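Mirkgate Tabletop Scene Pack

Simulated training scenes for single-arm manipulation
Developed by Trendska with Muireann Mac Mathúna and Tadhg Tully

Overview

The Mirkgate pack is a set of 500 rendered tabletop scenes for training and testing arm policies before they go near hardware. Each scene changes the table surface, lighting, viewing angle and object layout while the task stays the same. It was built to test one question: does heavy visual variation in training help a policy cope with a bench it has never seen?

What's included

500 scenes with matching object poses
966 scripted pick-and-place episodes
90 held-out layouts for evaluation
Training and scoring scripts
Setup notes

Method

Two copies of the same policy were trained on the same episodes. One saw a single plain grey table throughout. The other saw a new surface and new lighting in every episode. Both were then scored on the 90 held-out layouts. The varied policy finished more of the layouts, and most of its gain came from scenes with strong shadows. On plain, evenly lit tables the two behaved much the same.

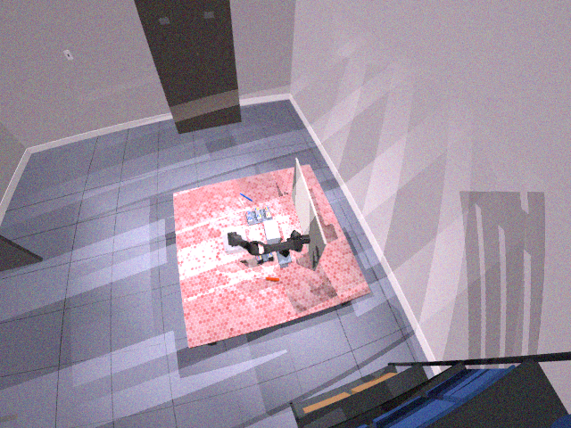
Surface colour and pattern are drawn separately from the objects, so a policy can't use the table as a cue for where things sit. Some combinations are hard to read even for a person. Near-white light across a pink and red cell pattern washes out part of the surface, and a pale patch or low block under the end of the arm is difficult to pick out, while a short orange-red cylinder stays easy to find. The scoring script reports low-contrast objects separately.

Known limits

Soft and transparent objects are not covered. Camera motion within an episode is not supported.

Licensing

Single-lab and teaching licences are available. For quotes, contact Nuala Buckley at Trendska. The next update is due in October.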